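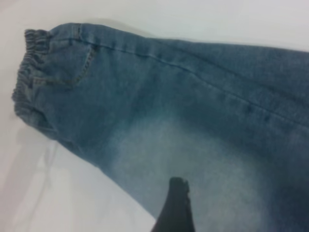 Scoop pocket with its tan topstitching, on the light-to-medium blue pull-on jeans.

Elastic Waist Denim: A Little Gallery

Posted Wednesday, August 1, 2018

I have been sewing and mending pull-on jeans for long enough that I have started collecting close looks at them the way other people collect postcards. So welcome to the newest page of the Forismont denim gallery! It is all about elastic waists this time, and about the stitching that goes on right beside them, because that is where the fun is.

A gathered waistband gets very little love in sewing books. It usually gets half a page, somewhere after the zipper chapter and before the hem chapter, and then you are on your own with a length of elastic and a safety pin. But look at what denim does when it's pulled up like that! Cotton lawn gathers into something soft that you can barely feel. Denim pushes back. It stands up in ridges, the ridges catch on everything as they go through the wash, and after a while you get those pale lines on the crests that I would happily look at all day.

More on the curved pocket

The curve dips down, rounds the corner and heads back up toward the top edge, and in places the thread runs as two thin lines side by side. Anyone who has tried to keep two rows parallel around a bend like that will know why I am excited about it. My own first try (on a pair of kids' pants from the Plalach pattern) looked like two snails racing. I unpicked it, did it again, and it looked like two slower snails.

What helped me in the end was chalk. Draw the first row, sew it, then use the edge of the presser foot as your guide for the second and go slowly. I also switched to a longer stitch for topstitching, which makes the thread sit up prouder on the fabric. A tan thread on blue shows every wobble, but oh, it looks so good when it works.

The long seam is worth a look too. It slants away from the pocket in a darker, slightly raised line, with a wide panel of blue underneath. Seams like this are my favorite part to press. Lots of steam, a wooden block on top, and leave it alone until it has cooled.

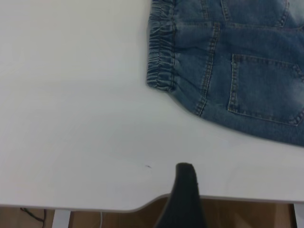
Gathered band, double-stitched seam and a patch pocket, all on faded blue.

I love this one for the color. The fading is strongest along the raised seams, with whitish marks scattered over the rest, and down at the lower edge the blue goes deeper again. The band is all ripples, light and dark and light and dark, with a rounded little curl where it ends.

And that patch pocket! Two rows of tan along the sides and the top. Patch pockets are where I tell beginners to start, even before hems. You can sew the whole thing flat, you can press the edges under over a piece of card to get them straight, and if you hate it you can take it off and put it back on a quarter inch over.

A few notes for anyone gathering denim at home

Use wide elastic. The narrow stuff rolls over inside a denim casing and then you will be fishing around in there with a knitting needle on a Sunday night. I buy mine from Rizzi, on the big spool, and it has held up well for me.

Make the casing a bit roomier than the pattern says. Denim folded double is thick, and the elastic has to slide.

Change the needle! A jeans needle costs very little and saves a lot of bad language.

If the gathers bunch up on one side, stretch the waist hard a few times and let go. Once they are even, stitch straight down through the band at both side seams so they stay put.

For lightweight denim, the Huvel cotton blend is lovely to gather. For heavier cloth I would go for a flat front and put elastic in the back only.

Coming in September

The next gallery page will be hems, in all their glory: rolled, raw, let down, taken up, and chain stitched if I can get the old machine running again. The gallery has now passed 1,000 pictures, so there is plenty to browse until then. Waistbands are filed under W and pockets have their own section.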